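Search articles, recipes, kitchen

4 min read

The Steamer Comes Back to the Counter

For years the electric steamer was the appliance people got as a gift and put in the basement. At Gostia, a kitchen shop in Prondusside, they used to sell eight in a good year. In the past year they sold 247, most of them with a single metal tier.

The shop puts it down to buns. Frozen dough buns are now easy to find in town, and the Hamdy bakery sells them raw by the bag. A pot with a rack will cook them, but the pot has to be watched and it ties up a burner.

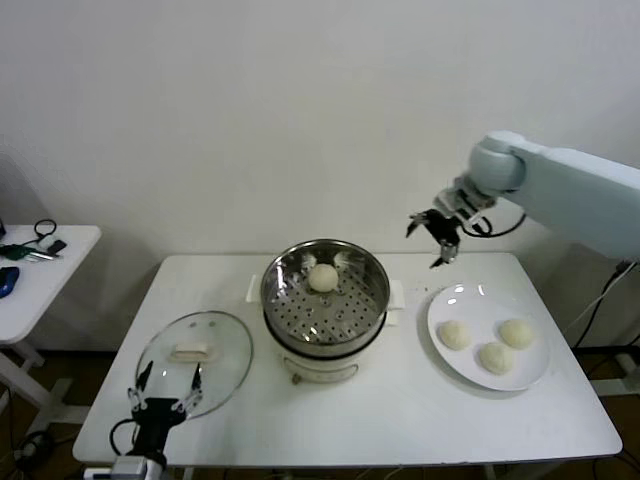

One bun in a steel steaming basket, with the glass lid off to the left and a plate on the right.

A single bun is a fair test of a new steamer. Put it on a small square of parchment and keep it away from the sides. Start with cold water in the base. A raw bun the size of a lemon takes about 12 minutes once the steam is up. Then switch off and leave the lid on for two minutes more, or the top may wrinkle.

Have a plate ready before you lift the lid. Tilt the glass away from you so the drips run to the back.

Cleaning is mostly a matter of the holes. Dough dries hard in them, and a soft brush right after supper saves soaking later. Empty the base every time. In hard-water towns, descale it every two months with white vinegar.

Contact | © Hikar Magazine | Back to top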